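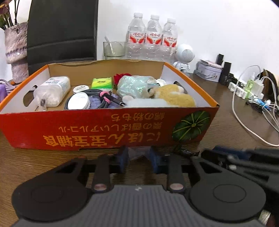
Comment répéter la ligne d'en-tête en haut de chaque page imprimée ?
La répétition se règle dans la boîte Mise en page de Clindex, onglet Titres, et s'enregistre avec la feuille, indépendamment de l'imprimante choisie.

4.3 Titres répétés et sauts de page

Cette section s'applique aux feuilles de plus de 132 lignes. En dessous de ce seuil, le modèle Humville fourni avec le logiciel tient sur deux pages au format A4 et ses réglages peuvent être conservés tels quels.

Définir les lignes à répéter

1. Ouvrir le classeur et activer la feuille à imprimer.
2. Choisir Fichier > Mise en page, puis l'onglet Titres.
3. Cliquer dans le champ Lignes à répéter en haut.
4. Sélectionner la ou les lignes d'en-tête dans la feuille. Le champ affiche la référence, par exemple $1:$2.
5. Valider par OK.
6. Contrôler le résultat dans l'aperçu (Ctrl+F2), à partir de la deuxième page.

Note : les lignes sélectionnées doivent être contiguës. Une sélection discontinue est refusée avec le message « Référence non valide ».

Note : le champ Colonnes à répéter à gauche fonctionne de la même manière. Les deux champs peuvent être remplis simultanément.

Insérer un saut de page manuel

1. Sélectionner la ligne qui doit commencer la nouvelle page.
2. Choisir Insertion > Saut de page. Un trait continu apparaît au-dessus de la ligne.
3. Pour déplacer le saut, passer en affichage Pagination et faire glisser le trait.
4. Pour le supprimer, sélectionner la même ligne et choisir Insertion > Supprimer le saut.

Attention : l'option Ajuster à une page ignore tous les sauts manuels. La désactiver avant l'étape 1.

Attention : le tri d'une plage ne déplace pas les sauts de page. Trier d'abord, paginer ensuite.

Limites

Nombre maximal de sauts manuels par feuille : 1000.
Nombre maximal de lignes répétées : 500.
Au-delà de 2000 pages, l'aperçu n'affiche plus le nombre total et le code &[Pages] reste vide dans le pied de page.

Impression par le serveur Stirkuvau

Les titres répétés sont transmis au serveur avec la feuille. Si le module Fashola est actif, cocher aussi Conserver la mise en page source dans ses préférences, sans quoi les lignes d'en-tête ne figurent que sur la première page.

Section révisée en septembre par Rakiya Lawal. Pour l'orientation et les marges, voir 4.1.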